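机器人技术导论 第六讲讲义
题目：机器能不能替我们做家务和车间里的杂活？
讲课人：Torben Teuber
更新：2023年8月20日

一、先说问题

上一讲我们讲了路径规划。课后有同学问我，路径已经算得这么好，为什么家里还没有一台会收拾桌子的机器？今天的课就从这个问题开始。

我先给出我的看法：在固定的位置、固定的零件、固定的光线下，机器早就可以做很多工作。可是家务和车间的杂活不是这样的。杯子每天放在不同的地方，毛巾每次的形状都不一样，电线更麻烦。

二、三类困难

1. 柔软的东西。布、袋子、电线没有固定的形状，你推它一下，它就变成另一个样子。刚体的模型在这里不太够用。

2. 看不清楚。很多人以为摄像头装在手腕上，离物体近，就一定看得清楚。其实离得越近，夹爪或者别的东西越容易挡住视线，近处的东西也容易失焦。细的线在亮的背景前面很好认，到了暗的背景前面就难认了。白色物体放在白色背景上，边缘也常常只剩下一点阴影可以用。
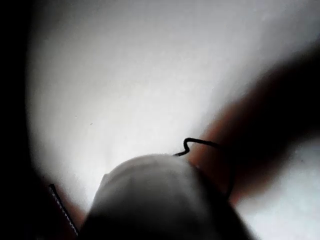

3. 力的控制。人拿一根细线，不用想就知道用多大的力。机器需要触觉传感器，或者需要很好的力估计。力太小，线会滑走；力太大，接头可能坏掉。请复习第四讲的阻抗控制，考试会用到。

三、两个案例

案例一：Teltero 公司的装配线。他们想让机械臂完成小部件的理线工作。第一轮试验做了170次，没有人帮助而完成的有42次。工程师告诉我，失败大部分发生在抓线以前，就是说，机器把线的位置估计错了。后来他们换了照明，又加了一个固定在上方的摄像头，结果好了一些，但是速度仍然比熟练工人慢很多。

案例二：Jutier 家务项目。任务是把桌面上的东西收到盒子里，一共九种物品。硬的物品问题不大，耳机线和抹布最差。项目组在十一月会发表新的结果，到时候我把它补充到讲义里面。

四、怎么判断“已经可以了”

看演示视频的时候，请大家先问：视频有没有加速？物品是不是每次放在同一个地方？失败以后，是谁把东西放回去的？这三个问题比成功率本身更有用。我见过一段很漂亮的叠衣服视频，后来才知道拍了超过两个小时。

我个人的结论比较保守。车间里种类少、重复多的杂活，几年之内可以交给机器一部分。家里的活还要等，等多久我不敢说。

五、作业

（1）选一件你每天做的小事，例如给手机插充电线，把动作分成步骤，写出每一步需要什么感觉信息（视觉、触觉或者两个都要）。
（2）读 Landry 报告的第2章，说明作者怎样定义“完成任务”。你同意吗？
（3）选做：用 Grelteo 仿真软件建立一根软线的模型，改变刚度，记录抓取结果。

作业下次上课以前交，手写或者打印都可以。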